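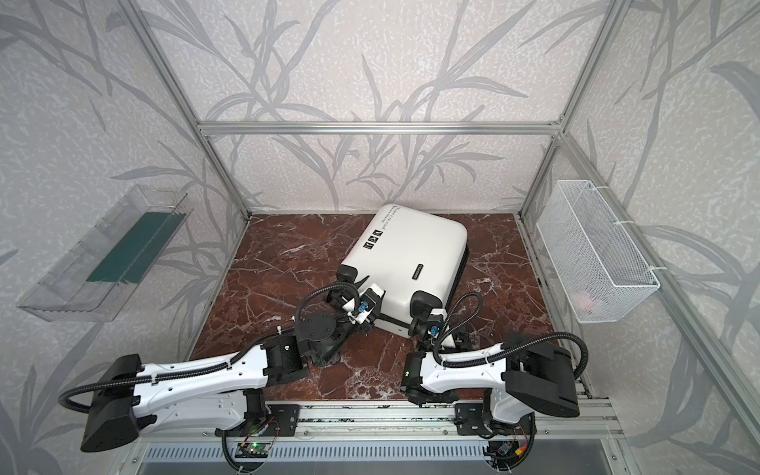

**Figure 6.** The two-arm cell with the hard-shell suitcase lying flat. Each gripper is at one of the two front corners.

### 4.3 Large rigid objects

The suitcase is the largest item in our object set and the only one that neither arm can grasp across its width. The policy therefore has to use both arms at once, and most of the control has to come from contact at the corners (Figure 6). The case is placed at a random angle before each trial, and the task is to turn it until its long side is parallel to the back wall.

We trained on 918 demonstrations, all recorded by teleoperation in the Flomside cell. Two operators shared the work. The training set was not balanced for starting angle - small angles are more common, as they were quicker to record. Each policy was then run for 32 trials with a time limit fixed in advance.

The single-arm baseline often pushed the case sideways without turning it. The two-arm policy made fewer errors of this kind, but it sometimes lost contact on one side and carried on pushing with the other. We saw this mainly at large starting angles. Adding wrist force to the input helped with these cases and made little difference elsewhere.

We also tried training without the corner labels drawn up by Solheim and Torvik. The arms still reached the case, but the contact points were more spread out and the final angle was less accurate. All later experiments keep the labels.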